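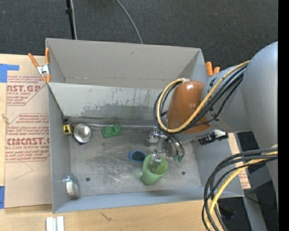

## Re: [lab-visits] open day - what's the bin demo, and do we need to book?

Hi all, quick one between things, sorry for typos.

Raed Awad wrote:

> Has anyone been over to Grolitz since they moved the arm downstairs? I've got 32 kids down for the August open day plus the parents and I need to know
>
> - is it worth the walk from the main hall
> - how long do they need per group
> - can the kids touch anything
>
> Last year we stood in a corridor for most of our slot and I'd like not to do that again. Also does anybody have a working number for Woo-jin, the one on the list bounces.
>
> Raed

Went over yesterday with Kusum. Answers in order, then some extra stuff.

**Worth the walk?** Yes. Best thing on the route I think. It's the bin picking setup - gray metal bin, two halves with a sloped divider down the length, odds and ends in the front half, arm comes over and goes for them one at a time. We watched a good long run of it. The green cup is the one people will talk about. It leans over on its side a bit and the gripper goes in with one finger inside the mouth. First try it slid off the rim and you could hear the whole room breathe in. Second try, up it went.

The metal stuff is harder. There's a shiny round thing like a bowl that it didn't get at all while we were there. Da-eun Geum (she's running the demo) says shiny + curved is bad news for the camera and she isn't going to hide it from visitors. Fine by me, the kids will like the misses more than the hits.

**How long?** 2 groups at a time max, she wants 70 people through in the morning and then a break to check the cables. Give it fifteen minutes a group. Less than that and you only see it think.

**Touching?** Not the arm, not the bin, not while it's live. There'll be a line on the floor. BUT she's up for letting kids choose what goes in next, they hand it to her, she stops the arm and drops it in. Small stuff, has to fit the gripper. Toy blocks good. Nothing with liquid in it, nothing anybody would cry over.

Other things I wrote down:

- The bin has clamps on its sides - spring clamps, orange handles. Please don't let anyone "help" by tightening them. Kusum asked why not bolts and the answer is they shift the bin every few weeks.
- Acrylic sheet is lying next to the bin still in its brown paper. I asked if it was going up as a screen. Maybe, depends if Ulotwood can cut it in time. If not it's the floor line and two of us standing there looking stern.
- Need someone for the stern job, afternoon. Roxana Giraldo has the morning.
- It's loud-ish. Not ear defenders loud but you won't be heard from the back, so do your talking in the hallway first.
- Parking at the Psarras side only, the front is full of skips.
- Budget: they've got $1120 left from the spring and Da-eun wants it to go on a second monitor so people at the back can see what the camera sees. I said I'd raise it here so, raised. Objections to me by the end of the month please.

The Tamau people are bringing their little line-follower cars too but that's upstairs and a seperate sign-up. Don't mix the lists, we did that last time and it took me an evening to undo.

Raed - Woo-jin Kong changed extensions, will send you the new one off list. Corridor thing is sorted, they open the side door at 9:30 and you go straight in. Can you split your 32 into two lots before you come? Doesn't matter how, just so it's done.

Kusum took notes on the software side if anyone wants the proper version, I mostly watched the cup. She says she'll type them up, ask her not me.

Off to the dentist, back on email after 4.

> PS from Raed's other mail: "do they want us to bring objects or is there a box"

There's a box. Bring some anyway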